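Subject: Re: [frugal-beauty] Is a face roller worth it, or do I just need to declutter?
Date: 10 March 2026

On the list, someone wrote:
> I've been trying to cut my bathroom stuff down to one shelf
> before we move to the smaller place. I keep getting stuck on the
> tools. Creams run out, so that's easy, but rollers and massagers
> and the rest never get used up. Do any of you really use yours?
> And how do you decide what stays?

Oh, I have so much to say about this, so get comfortable!

I did my own big clear-out last November, when we moved to the apartment in Tapia, and the tools were the worst of it by a mile. I had 68 things in the bathroom cabinet (I wrote them all down on the back of an envelope, which I still have) and 17 of them were tools. Seventeen! I own one face. I had two eyelash curlers and a pore brush from Zarholm that I bought at the airport because my flight was late and I was bored.

What worked for me was getting everything out of the bathroom. As long as it's in the cabinet it looks like it belongs there. I carried it all into the bedroom, put it on the floor and sat down with it. 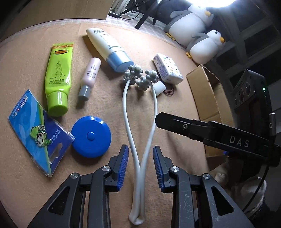 Then I asked myself when I had last used each one, and I had to come up with an occasion. "Sometimes in winter" didn't count. If I could say "the night before my cousin's wedding" then it went in the maybe pile, and if I could say "this week" it stayed. The pore brush got no answer at all, poor thing.

As for rollers, yes, I do use mine, but not for the reason on the box. I don't think it has done one thing for my jawline. I use it in front of the TV when I've been clenching my teeth all day, and it feels lovely, and that's enough for me. I paid full price at Nonska and then saw the same kind of thing at the dollar store a month later, so please don't go spending real money if you don't have one already. A friend's mother swears by the back of a cold spoon and her skin is better than mine.

The other trick is the box by the door. Everything in the maybe pile goes in a shoebox, you tape it shut, and if you haven't gone digging in there by the time you've finished a tube of toothpaste, out it goes. I went back in exactly once, for tweezers.

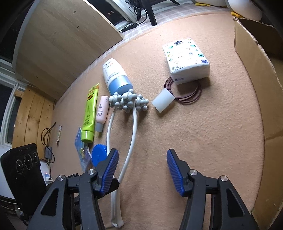

Oh, and check the little bits before you give things away! I handed a neighbor a foot file and then found its spare pads two months later in a sewing tin. Caps and lids too. I keep a sandwich bag for strays now and try to match them up before anything leaves the house.

Someone asked a while back where to take the ones that are still good. Our thrift store won't touch anything that has been on skin, but unopened stuff is fine, and the Prarnex swap page is full of people who will come and get it from your porch. I got rid of most of mine that way, including a 500 ml bottle of toner I must have bought in a trance.

One shelf sounds pretty strict to me, by the way. I ended up with a shelf and a basket, and the basket is already fuller than it was at New Year's. How big is the shelf? And are you counting hair things, or do those get to live somewhere else?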